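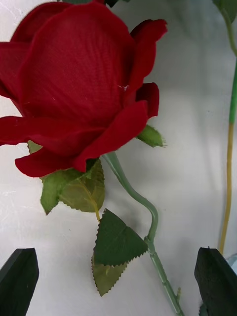
Artificial rose with molded stem, between the open fingers of the gripper.

Care of the Gripper, Flower Cell, Sekside Workshop

Switch the cell off at the wall before touching the fingers. Wipe both inner faces with a dry lint-free cloth and pick out loose threads, which collect after work with cloth petals. Do not use oil or polish.

Check the finger screws every 200 cycles. Set the closing force at 5 for plastic stems; higher settings mark them. Run seven empty cycles before returning the cell to use.

Worn finger pads should be reported to Teresa Baran, quoting part 491.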